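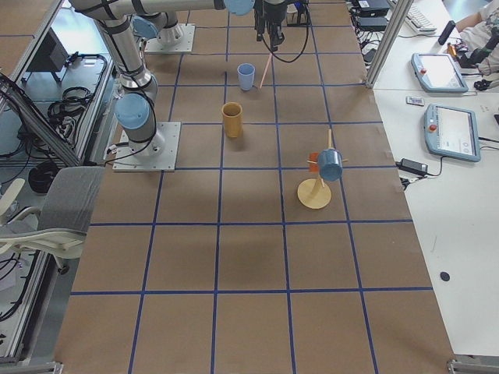 Two arms, brown paper and a lot of blue tape.

Room 21

My slot was right after lunch, which anybody who has ever done a user conference will tell you is the slot they give to people who don't complain. I didn't complain. I'd been at Rurker for two years by then, selling and supporting Cerum seats to machine shops all over the state, and I was so happy to be on the schedule at all that I would have presented in the parking garage.

The Ogundipe Center is one of those places with a carpet you can hear. I found Room 21 at the far end of a hallway, past the coat check, past a stack of banquet chairs, past a door marked with somebody else's session from the year before. Ninety minutes on large assemblies. I had a laptop, a spare laptop, a clicker, a spare clicker, and a model of a bottling line with 1840 parts in it that I had been polishing every night since May.

I loved that model. I know how that sounds! But I'd built it from scratch, every bracket and roller, because customers don't let you show their stuff and the sample files that ship with Cerum are all the same sad little vise. Mine had a conveyor that curved. It had guards with hinges that swung. Way down in the frame, under the drip tray, I'd put a tiny rubber duck, modeled properly, with the beak as its own part.

Eleven people came in. Then a twelfth, a woman in a green raincoat who sat in the front row with a paper notebook and didn't take the raincoat off.

I started fine. I did the joke about the load time (it's not a good joke) and a man in the back laughed in a kind way. I showed them how to split the line into stations, how to keep the heavy stuff switched off until you need it, how to name things so the next person doesn't curse you. Pens were moving. The raincoat woman was writing so much that I started talking slower for her.

Then I opened the filler station and the screen turned gray.

If you've never stood in front of a room while your software thinks, I can't really get it across. The little wheel goes around. You hear the projector fan. You hear somebody unwrap a mint. I said something like, "So while that's loading," and then had nothing to put after it, so I took a very long drink of water.

"Is it the duck?" said the raincoat woman.

I want to be clear that I had not mentioned the duck. I hadn't shown it. It was under the drip tray, in a folder called misc, and I'd never told anybody at work about it.

"Sorry?" I said.

"The duck," she said. "In the frame. Did you build the beak off the head, or off the frame?"

Everyone looked at her and then everyone looked at me, and I could feel my ears heating up. I said I'd have to check. She said she was pretty sure I'd built it off the frame, and that every time the filler woke up it went looking for the frame, and the frame went looking for the beak, and around they went.

"How do you know about that?" I said, into a live microphone.

"You sent it to Kurkar," she said.

And I had. Oh boy, I had. Back in the summer I'd sent the whole assembly over to Kurkar, who make the little add-on that we all use for bolts, because their bolts kept turning sideways in my conveyor. I'd filled out the form and uploaded the file, and I'd gotten back the automatic message with the ticket number and then never heard a word. I figured it had gone wherever those go.

"I'm your ticket," she said. She sounded a little embarrassed about it. "I fixed the bolts, but I wanted to work out the duck first, before I wrote back. Then it got to be sort of late to write back."

The wheel was still going around. A man by the door asked if we could see the duck.

So I killed the session and opened the spare laptop, and I asked her if she'd mind coming up. She minded, I think, but she came. She stood next to me with her notebook open and read out steps, and I clicked. Hide the guards. Hide the tray. There it was, yellow, about as big as my fist on that enormous screen, and I swear the room made a noise. Somebody took a picture of it with their phone.

She had me right-click the beak and look at what it was attached to. Frame. Of course it was the frame. I'd done it at one in the morning with a bowl of cereal next to the keyboard, and I'd clicked on whatever was behind the head. She had me cut it loose and hang it on the head where it belonged, and save, and close everything, and open the filler again.

It came up before I could reach for the water.

People clapped. For a beak! We had plenty of time left, and I threw out the rest of my slides, because hands were going up all over and none of the questions were about my slides. They wanted to know how to find their own ducks. One guy had a crane that took so long to open that he started it before he drove in to the office. A woman from a furniture company had a drawer handle that was holding up an entire kitchen. We went around the room and the raincoat woman answered most of it, looking at the floor, and I drew on the whiteboard with a marker that was nearly dead.

When the next presenter came in and began unrolling his cables in a pointed way, we all drifted out into the hallway. I helped her look for the coffee, which had been moved. She told me the bolts were a rounding problem and she'd be happy to explain it, and I said please do, and she did, all the way down to the coat check and back again. I understood maybe half. I told her she could have just answered the ticket, you know, I wouldn't have minded about the duck.

"I wanted to ask you something about it, though," she said. "It's why I came to the session."

I said sure, anything.

"Why's it looking backward?"

I'd forgotten that. The line runs left to right, and the duck sits facing the other way, toward where the empty bottles come in. I told her the truth, that the first night I had the conveyor going on my screen I sat and watched it for an hour, and I'd thought it would be nice for somebody down there to see them coming.

She wrote that in the notebook. Then she asked if I wanted the ticket closed or left open, and I said she could leave it open for now, and we went to look for the coffee on the second floor.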